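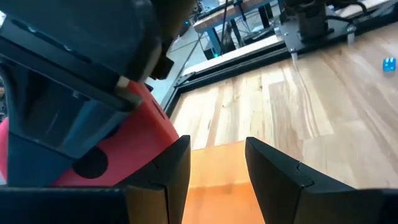
The Brarberg top in natural, with a couple of colored blocks for company.

Brarberg Butcher-Block Style Tabletop
Sold as a top only, or with the Cever legs

Okay, so I've been selling tables and table parts for a good while now, and the Brarberg is the one I keep in my own workroom. I didn't plan it that way. I brought one home to see how the oil finish held up, and then I put a sewing machine on it, and then the kids' homework landed on it, and that was the end of me taking it back to the shop!

It's a light wooden top made up of strips, so you get pale blond next to tan next to a light brown, and no two tops come out the same. There are knots. There are darker streaks here and there too. I love them, but if you want one even color from end to end, please get the painted Ateş top instead (same sizes, same legs, much calmer to look at). I'd rather tell you now than pack up a return with you later.

Sizes

Small: 29 inches deep, 48 inches long
Long: 29 inches deep, 72 inches long
Both are 1 1/2 inches thick.

The long one weighs 136 pounds with legs on, so get a friend over before you try to take it up the stairs. I carried mine up with my brother and we had to stop on the landing and have a serious talk about whether the project room could just be downstairs.

Finish

You can have it bare or oiled. Oiled comes with three coats done here before it ships, and it has a soft shine under a bright ceiling light. Bare is cheaper, and it's good if you already have a finish you like, but do put something on it in the first week or so. A bare top will drink up coffee like you wouldn't believe.

For touching up I use the Dinar table oil, the plain one with no tint. Wipe it on with an old T-shirt, leave it for half an hour, wipe off what's left. I do mine in January when the heat's been running and the wood looks thirsty, and again whenever I feel guilty about it. Hang the rag outside flat to dry, don't ball it up and toss it in the trash, oily rags can heat up on their own.

What it's good for

Sewing, model kits, sorting, wrapping, kids' building projects, anything where you spread stuff out and lean on it. Bright little things show up really well against the pale wood, so you spend less time hunting for that one missing piece (ask me how I know). I also like it as a desk. The front edge is lightly rounded so your forearms don't get that red line across them.

I wouldn't cut food straight on it. It looks like a kitchen counter, I get it, and people ask me all the time, but we don't finish it for that. Use a cutting board on top. Hot pans need a trivet.

Scratches happen. Small ones sand out with 220 grit, going with the grain, and then a dab of oil. Deeper dents you can sometimes raise with a damp cloth and an iron, but try it at a back corner first.

Legs

The Cever legs are steel and bolt into threaded inserts that are already in the underside. They're 28 inches tall with a screw foot for wobbly floors. If you've got your own legs, order the top without inserts and drill where you like. Pilot holes, please!

Shipping and pickup

Oiled tops take 22 days from order to door because of the drying time between coats. Bare tops go out sooner, usually inside a week. They come flat in a big box with foam corners, and the driver brings it as far as your front door and no farther. Pickup at the shop is free, and I'll help you load it. Bring a blanket for the car.

If you'd like to see a strip pattern before you buy, email me and I'll send a few snapshots of what's on the rack. You can pick, and I'll stick your name on it with tape.

Top only, bare or oiled
Top with Cever legs
Offcut sample, 4 by 4 inches, free with postage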